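Shop Floor & Depot Automation > Cells and Integration
Thread: Refurb line cell, one year in. What it changed for the bench techs

tray_slot_9
I run process engineering at a depot in Hustham. We refurbish leased desktops and workstations, 3786 units last quarter across two shifts. A year ago we put in a cobot cell for part of the teardown and rebuild: processor swap, memory, one expansion card. The integrator was Yimer. Scheduling and unit tracking run on Murkanon, which we already had.

I keep seeing cycle time numbers posted here and very little on what happens to the job around the cell, so these are my notes.

Before: six bench techs, each doing a unit start to finish. Open, blow out, test, pull parts, swap, close, retest, label.
After: four bench techs, one cell operator per shift (rotating), one person on kitting. Same headcount. Kitting did not exist as a position before. It exists because the robot takes parts only from a fixture plate, and someone has to load the plate.

The cell is slower than a good tech on a single unit. It does not get slower at the end of the shift. Bent socket pins were our largest scrap item and are now a small one. Cable work is all still by hand.

Questions welcome. I can't post the cell program.

mezzanine_rat
What is your kitting time per unit? We looked at the same idea and the labor moved from the bench to the kit station almost one for one. On paper the robot did the swap for free. In practice a person was paid to set out parts so the robot could pick them up.

tray_slot_9
Kitting is 2 minutes per unit if the incoming parts are sorted, longer if they are not. You are right that it is real labor. The difference for us is training time. A new hire can kit correctly on the second day. It takes months before I let someone seat a processor without supervision.

mezzanine_rat
That is the part I object to. You took the skilled step out of the job and replaced it with a step anyone can do. In two years you have a floor full of people who can load a plate and none who can diagnose a board.

solder_wick_blues
Bench tech here, different company, similar cell (ours came from Golano). Partly agree with mezzanine_rat. Seating processors all day is not skilled work after the first few hundred. It is careful work, and it is hard on the neck. I don't miss it. What I miss is having the whole unit. When I did one start to finish I knew if the fan was noisy before the test told me. Now I get it with the board half populated and a ticket that says station 3 complete.

The ticket doesn't say anything about the fan.

quillback
Can you add a notes field at the kitting station? We did that. The kitter types anything odd and it follows the unit.

solder_wick_blues
We have one. It has a character limit of 30. People write "see me".

tray_slot_9
Ours is longer, but the use is the same. Most notes are empty. I'm looking at putting a listening step back in at intake, before the case goes to the cell.

On diagnosis: we moved the four bench techs onto failed units full time. They do more board-level work now than before. Whether that holds when the failure rate drops is a fair question and I don't have an answer.

dunnage
Maintenance view. Everyone budgets for the arm. The arm is fine. The hours go to fixtures and grippers. Who makes your plates, and who fixes them on second shift?

tray_slot_9
Printed in house. The first ones came from Yimer and were machined, and every revision cost us a wait of several weeks. One of the bench techs started drawing them in November and now does all of them. That is a change I didn't plan for and it has worked better than most of what I did plan. She is paid at a higher grade for it, after some argument with HR.
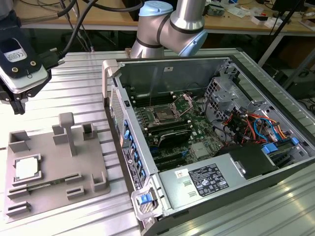
Fixture design ended up setting more of the work content than the robot program did. Each part that comes off the plate needs a known position, a known orientation, and clearance for the fingers, and every one of those is decided by a person at a desk before the shift starts. The processor pocket is the one to study if you are copying this. It is raised off the tray and the chip sits in it with the heat spreader up, next to a case lying on its side with the load plate already open. The kitter's main responsibility is that pocket. If the chip goes in a quarter turn off, the error is made at the kit station and found at the socket, and we had to decide early whose error it was on the report. We log it against the plate revision, with no operator name.

dunnage
Logging against the plate is correct. We logged by operator for a while and people stopped reporting near misses within a couple of weeks.

Is there a key in the pocket for orientation?

tray_slot_9
There is a visual check before pick. A physical key is on the list. The notch positions differ between the processor families we see, so one key would not cover all of them, and I don't want the kitter swapping inserts per unit.

mezzanine_rat
How does the bench read the rotation? Our cell operators got bored and error rates on manual clears went up. Watching a machine is worse than doing the work.

tray_slot_9
We saw that too. First schedule was full shifts at the cell. Now it is two hours, then back to the bench. Manual clears improved. The techs asked for it, and I had resisted because handover costs a few minutes each time. I was wrong on that.

solder_wick_blues
Two hours would be an improvement here. We do the full shift and someone is always called in on Sunday to clear the backlog from whatever stopped Saturday night.

quillback
Disagree with the general direction of this thread a little. Our cell made it possible to keep a tech with a hand injury in a technical job. He could not do small connectors anymore. He runs the cell and writes the recovery steps, and they are good. That wasn't in the business case either.

mezzanine_rat
Fair. I am not against the cell. I am against counting it as a labor saving when the labor is standing at the next table with a tray in its hand.

tray_slot_9
No argument. Our justification was scrap and injury claims. Headcount was left out of it on purpose, and I would leave it out again.

dunnage
What do you do about the power supply and drive cables? Our arm caught a loop of SATA cable once and pulled the connector off the board.

tray_slot_9
The opening station dresses them before the case goes on the table. Anything standing up over the socket side gets tucked or pulled. There is a laminated card with a keep-out area for each chassis. We had two snags in the first month, before the cards, and I'd start with the cards if I did it over. Force limits stopped the arm both times, one connector lost.

dunnage
Could you post the card layout with the customer part numbers removed?

tray_slot_9
I'll ask. Probably the blank template is fine. Will add it to this thread if I get the OK.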